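Holtmont Daily Ear Drops – equipment and supplies

Holtmont sells these as a softening drop for hardened ear wax. The bottle holds enough for 50 uses, and the pack runs to 26 weeks once opened. We stock it because people ask for it. We are less sure about the word "daily" on the front. Most ears clear themselves, and a drop every day is a lot of product for a part of the body that was getting along fine.
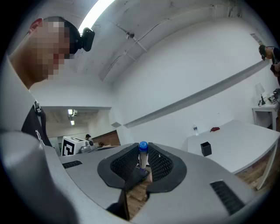
The maker points to a trial of 1,000 adults run by Bidari, who also supply the oil. Read that how you like. We would want to know how many people felt better after using plain olive oil, and the leaflet doesn't say. Small bottles are easy to mix up, too. One with a blue cap, like the one held upright between the black pads, could be eye drops, nose drops or something else in your cabinet, so read the label every time.

Do not use with a burst eardrum, ear tubes, or any pain or discharge. See a doctor first.
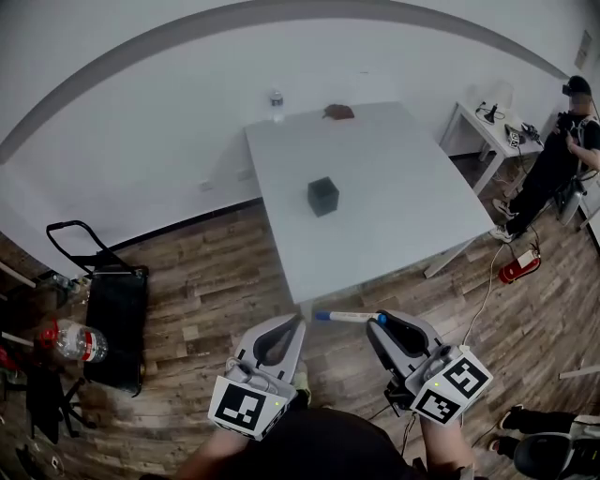 Trullau makes a rival spray at a higher price – same idea, finer nozzle. Tak has a bulb syringe that can be used after either one, and you only buy it once. Whichever you pick, keep it out of reach of children. A clear plastic bottle with a white cap near the far corner of a table is still a bottle a child can get to, and a cap won't slow many of them down.

Returns on unopened packs only. Next delivery due in April.

14 shares | 3 comments

Contact us | © 2023 | Back to top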